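Home Software Notes Gallery Contact

Kadell shelf-stocking stack: gallery
3 min read

Kadell is the control and planning software we run on the two-arm shelf cell. It takes a stream of wrist and overview images, keeps an estimate of what is on the table and what is on the shelf, and sends joint targets to both arms. The pictures go with the November notes on grasp tracking and shelf placement. Comments on the planner are by Piroska Simon; the perception notes are mine.
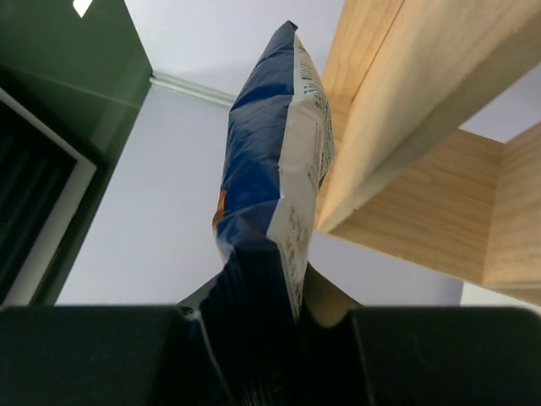

Grasp tracking was rewritten for this release. The old module, Plirkero, fitted a rigid box to whatever was between the fingers and assumed it stayed that shape until release. Crisp bags do not oblige. With the base pinched between two black fingers and the rest of the bag standing above them, creased all over the blue front, the box fit jumps whenever the creases change the outline. The new tracker holds only two things: the line of the pinch and the direction of the sealed top edge. Everything between them is treated as soft, with a margin added for collision checks against the shelf boards. Fine print on a side panel is ignored, as it is too small at this angle to help with orientation.

The tracker runs at 40 Hz on the wrist stream. If the top edge is lost, the last direction is held for 78 ms and then the arm is slowed -- it is not stopped, as a hard stop makes the bag swing and the edge is then harder to find again.

Placement is planned from the overview camera, with the wrist view used for the final approach. 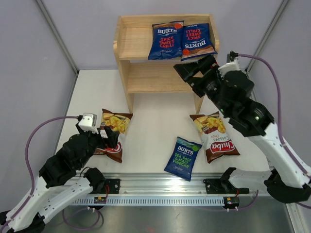

The planner gives each arm its own queue and a shared lock on the volume in front of the shelf. Only one arm may hold the lock. The other can carry on over the tabletop, provided its elbow stays on its own side. Gulyás, the simulator, replays each queue before it is sent; nearly 3000 replays went into choosing the lock boundaries.

Known issue: version 2 of the placement check scores position and ignores which way up the bag is. An inverted bag on the upper board passes. The fix is in the Favesa branch, untested with both arms enabled.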